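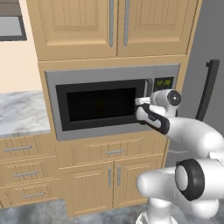
Mapping Studthorpe: how I made a visitor map for a town that didn't have one

By Wagner Bragança
April 18, 2021

For my final project in the travel and tourism course I wanted to make something people could use on a real trip, so I picked Studthorpe, where my aunt lives and where I've spent part of every August since I was little. It's a small seaside town and it gets plenty of day visitors, but the only map I could find was a faded board by the bus stop with half the street names peeling off. My question was pretty simple: can a visitor who has never been there get from the station to the beach, a meal and a bed using one printed page?

What I did first

I walked the place. I went up and down every street between the station and the seafront with a clipboard and marked the things I'd want to know as a stranger – benches, public restrooms, steps, crossings, places to fill a water bottle. I ended up with 154 points, far too many for one sheet of paper (my first draft looked like somebody had spilled pepper on it!). I sorted them into three groups and dropped anything that only a local would care about. The duck pond stayed in. I like the duck pond.

Drawing it

I started out in a program called Kokus, which my lab partner swears by, and I lost a whole weekend to it. The street lines came in fine but the labels jumped every time I zoomed. Then I moved everything over to Jasel, where I could lock the labels in place, and that went a lot quicker. I kept north at the top even though the beach is to the east and my aunt thinks the sea belongs at the bottom of any map. We argued over that through an entire dinner.

Directions were harder than the drawing. The station has two exits and the signs inside only mention one of them. If you leave by the back exit you're on Darko Lane, five minutes closer to the water, but you have to go down a long flight of steps. I put in both routes and marked the steps in red for people with strollers or heavy bags.

Trying it out

I gave the map to 17 people who had never been to Studthorpe and asked them to find the beach, then the market hall, then the guesthouse on the corner of Mill Street. Everyone found the beach. Three of them walked right past the market hall, and when I went back to look I saw why – I'd put the name on the wrong side of the road. The guesthouse gave people the most trouble, mostly in the last two blocks, where the streets bend and the house numbers start over.

I also put the map online for the spring break weeks and it got 1076 views. I have no idea how many of those people went to the town, and I didn't think to add a little survey until it was too late, so I can't say much about them.

What I'd change

The type is too small. Two of my testers held the page at arm's length and squinted, and one took a picture of it with her phone so she could zoom in. Next time I'd print it on a bigger sheet that folds, and I'd test the bus times too, which I copied from the timetable without riding a single bus. I'd like to go back in August and see how the map holds up with a crowd on the seafront.

Related projects
Bus or bike? Getting to the coast without a car
What do visitors ask at the front desk?
Signs and how people follow them: a walk through Studthorpe market

Contact the course office | © 2021 Student Projects | Back to top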